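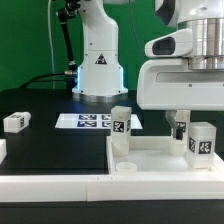
낮은 트레이에 키가 다른 블록을 같이 세워 둬도 될까?

세워 둬도 된다. 키 큰 것을 한쪽 벽 가까이에 두고, 블록 사이에 손가락 하나 들어갈 틈을 남기면 꺼낼 때 옆의 것이 잘 넘어지지 않는다.

8월 15일 월요일은 공휴일이라 하루 종일 집에 있었고, 미뤄 두었던 블록 정리를 했다. 블록이라고 해도 장난감은 아니고 면에 흑백 사각 무늬가 붙은 네모난 덩어리들이다. 크기가 제각각이라 한 상자에 넣으면 작은 것이 밑으로 빠지고 큰 것은 뚜껑에 걸린다. 지난겨울부터 과자 상자, 신발 상자, 지퍼백에 나눠 넣어 두었는데 어디에 뭐가 있는지 기억이 안 나서 결국 매번 다 꺼냈다.

이번에 세어 보니 모두 57개였다. 생각보다 많았다. 정리하려면 개수를 알아야 하니까 종이에 크기별로 적었다. 큰 것, 중간 것, 작은 것으로 나누려다가 중간의 기준이 애매해서 관뒀고, 그냥 세워서 트레이 벽보다 높은 것과 낮은 것으로 나눴다. 이 기준이 제일 편했다. 자를 안 대도 되고 트레이 옆에 세워 보면 바로 안다.

트레이는 흰색 직사각형이고 벽이 낮다. 전에는 벽이 높은 수납함을 썼다. Pesitz라는 가게에서 산 것인데 튼튼하기는 했지만 위에서 내려다봐야만 안이 보였고, 작은 블록을 집으려면 손목까지 넣어야 했다. 벽이 낮으면 앞에서도 면의 무늬가 보인다. 나한테는 이 점이 중요했다. 어떤 블록인지는 무늬를 봐야 알 수 있어서, 무늬가 안 보이면 들어서 돌려 보고 다시 내려놓는 일을 반복하게 된다.

그래서 세울 때는 무늬 있는 면을 앞으로 둔다. 옆면에도 무늬가 있는 블록은 트레이 끝자리에 둔다. 그러면 앞에서 봐도 보이고 비스듬히 봐도 보인다. 뒤쪽에 놓인 것은 어쩔 수 없이 일부가 가려진다. 한 트레이에 많이 넣고 싶은 마음을 참고 세 개만 세우면 가려져도 무슨 블록인지 짐작은 간다. 네 개를 넣어 본 적이 있는데, 다 들어가기는 했지만 하나를 뺄 때마다 옆의 것이 따라 기울었다.

상판 이야기도 해야겠다. 검은 상판에 흰 블록을 놓으면 잘 보인다. 예전에 쓰던 책상은 밝은 회색이라 반투명한 흰 블록을 올려 두면 저녁에는 가장자리가 잘 구분되지 않았다. 검은색의 단점은 먼지다. 닦고 돌아서면 또 보인다. 마른 천으로 한 번 밀고, 살짝 적신 천으로 닦고, 다시 마른 천으로 마무리한다. 물기가 남으면 자국이 생겨서 마지막 순서는 빼먹지 않는 편이 낫다. 앞쪽에 흰 턱이 올라와 있으면 작은 것이 굴러도 바닥으로 바로 떨어지지 않는다. 대신 턱 안쪽 모서리에 먼지가 모인다. 나는 면봉으로 훑는다.

트레이 안에는 블록 말고 작고 둥근 것도 하나씩 들어가게 된다. 컵처럼 생긴 흰 원판 같은 것들이다. 처음에는 따로 통을 만들어 모았는데, 통이 하나 늘어나면 뚜껑도 하나 늘어나고 그걸 둘 자리도 있어야 해서 그만두었다. 지금은 트레이 앞쪽 구석에 그냥 둔다. 앞쪽에 두면 블록에 가려지지 않고 집기도 쉽다.

매트는 블록과 따로 생각했다. 무늬 네 개가 두 줄로 인쇄된 흰 매트가 있는데, 말아서 보관했더니 끝이 들려서 펴지는 데 며칠이 걸렸다. 그 뒤로는 눕혀 놓는다. 상판 위에 그냥 펴 두거나, 치울 때는 서랍 맨 밑에 넣고 위에 가벼운 책 한 권을 올린다. 무거운 책은 쓰지 않는다. 전에 사전을 올려 두었다가 모서리에 눌린 선이 생겼다.

블록을 닦는 일에는 시간이 꽤 들었다. 무늬가 인쇄된 면은 세게 문지르지 않고 부드러운 천으로 톡톡 두드렸다. 나머지 면은 미지근한 물에 적신 천이면 충분했다. 손자국은 반투명한 면에서 유난히 눈에 띈다. 한 상자를 닦는 데 30분이 걸렸고, 그 상자가 제일 작은 상자였다. 나머지를 하는 동안 라디오 프로그램이 두 번 바뀌었다.

트레이를 어디서 샀는지 궁금한 사람이 있을 것 같아 적어 둔다. 온라인 가게 Grarnotex에서 샀고 한 개에 1,693원이었다. 배송비가 따로 붙어서 한꺼번에 여러 개를 주문했다. 비슷한 것을 Isavo에서도 봤는데 그쪽은 바닥에 물결무늬가 있어서 블록이 똑바로 서지 않을 것 같았다. 바닥은 평평한 것이 좋다. 길이를 잴 때는 바깥 치수 말고 안쪽 치수를 봐야 한다. 나는 처음에 바깥 치수만 보고 주문했다가 서랍에는 들어가는데 블록은 생각만큼 안 들어가는 트레이를 받았다. 그건 지금 욕실에서 머리끈을 담고 있다.

서랍 높이도 미리 재야 한다. 우리 집 서랍은 안쪽 높이가 127밀리미터다. 제일 큰 블록은 세우면 걸린다. 그래서 큰 것들은 서랍에 넣지 않고 선반에 트레이째로 올렸다. 선반에서는 벽보다 위로 올라온 부분이 서로 부딪힐 일이 없게 트레이 사이를 조금 띄웠다.

작은 블록은 눕혀 두는 쪽이 나을 때도 있다. 바닥 면이 좁은 것은 세워 봐야 책상을 조금만 건드려도 넘어진다. 눕힐 때는 무늬가 있는 끝이 바깥을 향하게 한다. 이것도 결국 무늬가 보이느냐의 문제다.

라벨은 붙일지 말지 오래 고민했다. 블로그 이웃 Rosaire Poirier 님은 예전 댓글에서 트레이 앞면에 번호를 붙이라고 했고, 나도 종이테이프로 해 봤다. 며칠 쓰다 떼었다. 내용물을 바꿀 때마다 번호와 종이에 적은 목록을 같이 고쳐야 하는데 나는 그걸 꼭 잊는다. 지금은 선반 칸에만 '높은 것', '낮은 것'이라고 붙여 두었다. 목록을 잘 고치는 사람이라면 번호가 나을 것이다.

정리를 끝내고 나니 빈 상자가 꽤 나왔다. 신발 상자 하나는 남겨서 매뉴얼과 영수증을 넣었고 과자 상자는 접어서 내놓았다. 지퍼백은 씻어서 말리는 중이다. Rehema Mugo 님이 물어본 천 주머니는 아직 써 보지 않았다. 블록끼리 닿아서 긁히지 않을까 싶은데, 두꺼운 천이면 다를지도 모르겠다. 10월에 Mutiso 매장에 갈 일이 있으니 그때 원단을 만져 보고 따로 적겠다.

선반 아래 칸은 아직 비워 두지 못했다. 전선 뭉치와 안 쓰는 멀티탭이 있고, 그건 다음 휴일에 할 생각이다.

이 사이트는 더 나은 이용 환경을 위해 쿠키를 사용합니다. 계속 이용하시면 쿠키 사용에 동의하는 것으로 간주합니다. 동의 설정 변경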